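Frequently Asked Questions: Trandico

Trandico is a method for training kitchen manipulation policies in simulation, and this page collects the questions that arrive most often, plus a couple that arrived once and deserved an answer. If yours is missing, write to Kosmas Deligiannis, who reads the project mailbox every morning before coffee and is polite anyway.

What does Trandico do, in one paragraph?

It picks the order in which a policy sees its training kitchens. Most people who train in simulation shuffle everything and hope. We keep a running record of which layouts the policy keeps failing in, look at where in the task it fails, and bring in new layouts that share that trouble spot while changing the rest. The policy gets a lot of practice at the hard half-second of a task and much less at crossing open air, a skill it tends to pick up on its own.

Where does the name come from?

Settimio Villa typed it as a placeholder in a config file. By the time anybody thought to change it, it was in too many paths.

What are Disel, Truner and Raju, then?

Disel is the scene generator. It takes a floor plan, a set of cabinets and appliances and a set of finishes, and builds a kitchen. Truner is the training loop. Raju is the evaluation harness, kept separate on purpose so that whoever is tuning the policy can't also tune the test. Slavica Grgić owns Raju and has turned down several very reasonable requests to loosen it.

How big is the training set?

We use 2478 generated layouts for training and hold out 122 for evaluation. The held-out layouts use cabinet and counter arrangements that never appear in training. Finishes are shared between the two sets, so please don't quote our numbers as evidence about unfamiliar wallpaper.

Which tasks are covered?

There are 18, all single-arm. Opening and closing cabinet doors, opening and closing drawers, turning stove knobs, moving a mug or a pot from one surface to another, pressing a button on an appliance, and variations on those. The full list is in the task folder of the release, with the success condition for each one written out in a sentence. We spent longer on those sentences than on some of the code.

Why so much attention to cabinet doors?

Because they are where the policies go to die. A drawer moves in a straight line and forgives you. A hinged door sweeps through space, drags the handle along an arc, and changes what the cameras can see as it goes. An upper door is worse, as it hangs over the counter and whatever is standing on it, and the arm has to work from lower down without planting an elbow in the cabinets underneath. Our early policies were good at starting to open a door and bad at every later stage of the relationship.
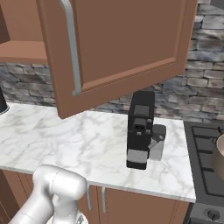

How do you decide that a door counts as open?

Raju reads the hinge angle straight from the simulator and compares it with a threshold set for each task. The door also has to stay past that threshold for a short hold period, which keeps a lucky bump from being scored as a success. Camera images play no part in the scoring, though they are the policy's main input.

Does the policy get to see the hinge angle too?

No. It gets camera images, its own joint positions and a short text instruction. The angle, the object poses and everything else the simulator knows are kept for scoring and for the failure records. An early version leaked one of these values into the input by accident and produced the best results we have ever had. Brunello Galli found the leak in April and was briefly the least popular person in the building.

How much does the ordering help?

Against plain shuffling with the same training budget, Trandico improves success by up to 2 times on the hinged-door tasks. On drawers the gain is small. On stove knobs there isn't one that we can tell apart from noise, and we say so in the results table, in the same font size as everything else.

Have you tried harder kitchens, or only more of them?

Both. Adding more layouts without choosing them helps for a while and then flattens out. Making every layout difficult from the start goes badly — the policy never succeeds, so there is nothing useful to reinforce, and it settles into a sort of dignified hovering near the counter. The version we released keeps a share of easy layouts in the mix all the way through.

Does any of this transfer to a real kitchen?

We don't know yet, and the paper makes no claim about it. Simulated hinges are smooth, simulated handles are where the file says they are, and simulated stone never has crumbs on it. Zihan Song is working on contact and friction settings that should make the question worth asking. Until then, treat the results as results about simulation.

Can I use my own robot model?

Probably. Disel doesn't care which arm you load, provided the joint limits and the gripper frame are defined. Truner does care, because the failure records are stored relative to the arm's reach, and you will need to regenerate them. Budget an overnight run for that. If your arm is much longer or shorter than ours, check the base placement before you start, or you will collect a large and very consistent set of failures.

Why do my results change between runs with the same seed?

The usual cause is parallel physics stepping. Turn on the deterministic flag in Truner and accept that training will be slower. The second most usual cause is a seed set in one config file and overridden in another, a mistake we would never make, apart from the times described in the changelog.

Can I get the checkpoints?

They are in the release along with the evaluation logs, including the logs for the runs that went poorly. The held-out layouts are included as well. Please don't train on them. Slavica will find out.

How should I report a bug?

Send the layout number, the task name, the seed and the log. A description such as "the arm did something weird" is accurate for most of our archive and doesn't narrow things down.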